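Reading Room, Brodutthorpe

The inventory form had 481 lines and no line for the mouse.

The clerk from Jaltia entered it under Sundries, Clear Plastic, and left the value blank. The rules for the Brodutthorpe shop were plain. Each item on a table was to be listed with its table. Each item without an owner was to be held for 70 days, then sold. Furniture was to be valued as a set, chairs at 840 for the lot, and flowers were not to be valued.

The round table had been her mother's choice. The form did not ask about that.

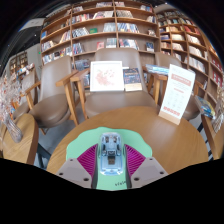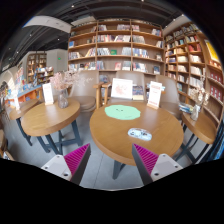

She recorded the mat as mint green, edge irregular, condition fair. The form allowed one word for purpose. She wrote "mouse," then considered that the mat might have come first and the mouse later, and that in such a case the word described a use, not a purpose. She let it stand.

The buyer, Musta, had offered 2,000 for the contents on condition that the list was complete by Wed 15 August. The offer covered books, tables and signs. It did not cover personal effects, which the contract defined as anything a person would come back for.

She read this clause twice. Then she went to line 212, where her own reading chair was entered as one of a set – taupe, wooden arms, sound – and drew a line through it. The total for chairs no longer agreed with the total on the cover sheet. She initialed the difference, put down the pen and sat in the chair until the street lights came on.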